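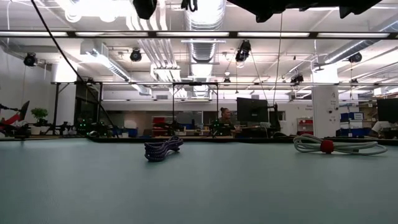

Figure 1. The purple braided cable and the pale cable with the red ball, both coiled on the tabletop.

Does the cable policy work, or does it work on one cable?
Rami Awwad, project report, December 26, 2024

The method I tested comes from the Merkby baseline our lab adopted last year. It predicts a grasp point on a coiled cable from a single view and then closes the gripper there. The write-up claims it handles "any soft loop." I had doubts, so I ran it on two coils that look nothing alike.

I ran 166 grasp attempts. Of these, 106 went to the purple cable and the rest to the pale one. A grasp counted only if the coil left the table and stayed up for seven seconds. By that rule, 61 of the purple attempts passed. I am not giving a rate for the pale cable. I moved the lights partway through that set — my mistake — and the two halves should not be added together.
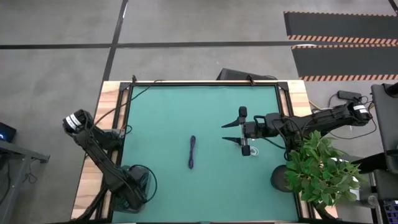 Figure 2. Purple cable on the green mat, right gripper open over the mat, left gripper closed and clear of it.

Even the purple number looks better than it is. I placed the coil by hand each time, and I got neater as the days went on. Later attempts passed more often, and the policy had not changed at all. Some of that gain is me.

I also checked where the predicted points landed. Many sat near the middle of the bundle, whatever its shape. A rule that says "go to the center" might do as well. I did not run that rule, and I should have done it first.

Next steps: random placement, fixed lights, and the center rule as a baseline. Until then I would not repeat the "any soft loop" claim.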